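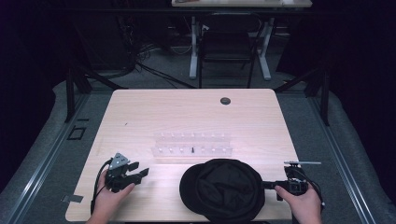 Baseball cap storage, thread. I own 53 caps and have tried most of the cheap options.

1/ Peg racks first. Small pegs on an acrylic bar look tidy, but a short peg pushed into the crown leaves a dimple in soft fabric. Hang by the rear strap or closure and keep weight off the front panel.

2/ Between wears, set the cap upside down on a table. Crown down, interior up, brim clear of anything stacked nearby. The sweatband gets air from above. Structured crowns tolerate this for a day. Unstructured ones slump sooner.

3/ Black cotton shows lint and salt lines first. Brush dry, front to back. Spot clean the band with cool water and a drop of dish soap.

4/ The Wilon over-door strip holds 40 caps on paper. Mine sagged at the middle bracket by November. I added a third screw.

5/ The Taketari wall rail is stiffer. Peg spacing is 80 mm, too tight for flat brims side by side. Use every second peg.

6/ Nesting caps inside each other saves the most space. Limit the stack to six. Past that the bottom brim starts to flatten.

7/ Next up: the Clilel bins, once the lids arrive.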